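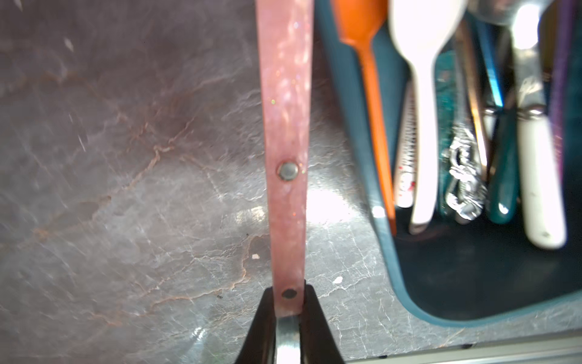
How do I sort a mixed cutlery tray?

Golarstead
Spoons and a spatula share one teal tray on my counter. Is it worth splitting plastic from metal? 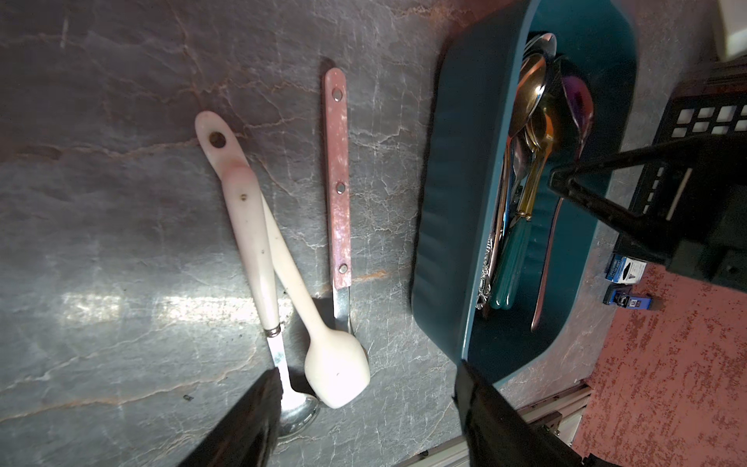

Paora Ngata
Yes. Take it all out and wash the tray. I did mine in January and it took 17 minutes. Keep the colored metal ones out of the dishwasher – mine went dull. 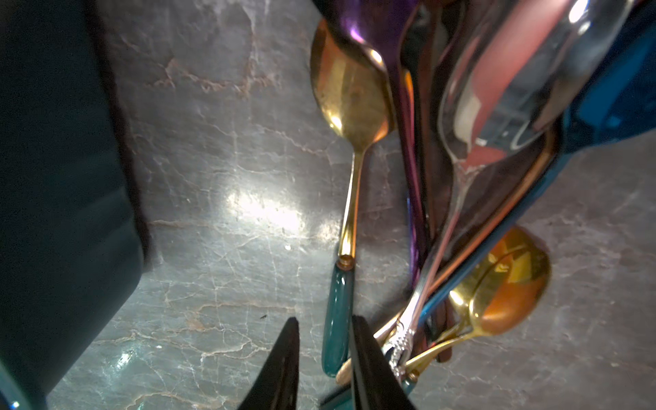
Handles up or down?

Zukix
Down, if the tray lies flat in a drawer. Big spoons go in last – they
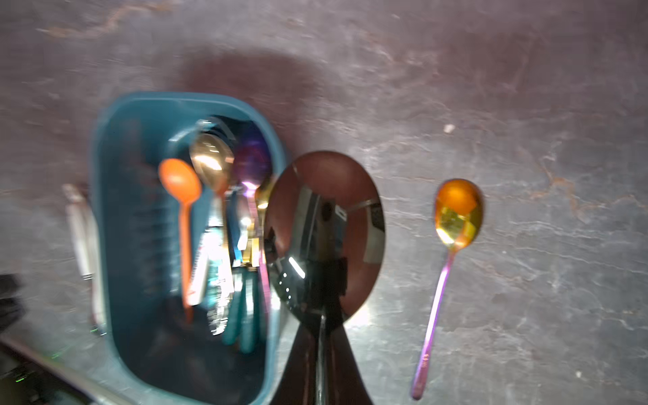

hide the small ones otherwise. I keep seven teaspoons out and box the rest.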